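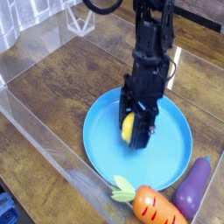

So I finished season two of Hurnness last night, much later than I should have been awake, and I need to talk about the lighthouse ledger because nobody in my house watches it and my group chat has muted me.

Spoilers for everything up to the finale, obviously. If you're still on the episode with the flooded chapel, go away and come back!

Right. The big question all season has been who's been writing in the ledger. We know the real keeper died in the winter storm (we saw the funeral, we saw the coffin go down, I am not entertaining the fake coffin people), and yet every time the harbour bell rings there's a fresh entry in the same brown ink. Most people online seem to have settled on the doctor. I get it. She's got the handwriting, she's got a boat, and she has that way of leaving a room just before something awful happens in it. But I think it's too easy. The show has been shoving her at us since the opening credits, and Hurnness doesn't usually play that way. Remember how sure we all were about the ferryman?

My money's on the schoolteacher. Hear me out.

In episode three, when the inspector arrives from Bramgate, he reads the old entries aloud in the pub and gets the year of the wreck wrong. He says 1541. The teacher, who's drying glasses at the back for some reason (does she work there? has anyone ever explained this?), says "1514" without looking up. Everyone treats it as a bit of local colour, a teacher being a teacher. But the wreck isn't in any of the school books. We know it isn't, as there's that whole scene where the children are told the island has no history worth mentioning. The only place the date appears is page 82 of the ledger, which has supposedly been locked in the keeper's trunk since before she moved to the island.

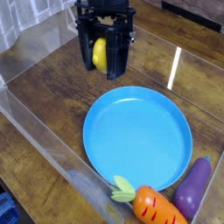 I went back and rewatched that pub bit three times to be sure I wasn't making it up, and she definitely says it before he turns the page round. I may have shouted.

Then there's the ink. When the inspector sends his sample off to Cordier, the chemist on the mainland, the answer comes back that it's made from oak galls, and there's a long moody shot of the only oak on the island. Which is behind the school! I know it's also on the path to the doctor's house, and yes, I've seen the map somebody drew, but you wouldn't walk past the school every week in full view of the whole class if you were up to something. The teacher could just open the back door.

What I can't work out is why she'd do it. My best guess is she's the keeper's daughter, the one who was sent away on the supply boat as a baby, and the entries are her way of keeping the light lit, legally speaking. There was a throwaway line in season one about the lighthouse passing to the Zamix company if the ledger went a full year without an entry. I'd completely forgotten it until the recap. If the company gets the light, it gets the harbour, and then all that business with the surveyors in the second episode makes sense instead of being a very long scene about measuring poles.

The hole in this, and I do admit there's a hole, is the bell. She was in the classroom when it rang in April, with a dozen children looking at her. So either she's got help, or the bell has nothing to do with the entries and we've all been tying the two together when we shouldn't. I quite like the second one. The fishermen were the first people to say it was linked and they'd been drinking since lunch.

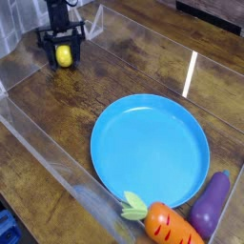

The finale didn't help much. I thought the fog sequence was gorgeous and I didn't even mind that it went on so long, but ending on the empty trunk felt a bit cheap. We've had an empty trunk before! And the inspector deciding to stay on the island needed another scene or two, he went from packing his bag to buying a cottage with hardly a word in between. I did love the music under it, though, that slow fiddle tune from the very first episode.

If I'm wrong and it's the doctor, I'll eat my words on here. If it turns out to be the keeper after all, alive and well and living in the cellar, I'm giving up and going back to baking programmes.

The Christmas special goes out before long and the trailer is meant to be landing on 23rd November, so I'll be back then to pick it to bits. Tell me your theories in the comments, especially if you know why she's drying glasses.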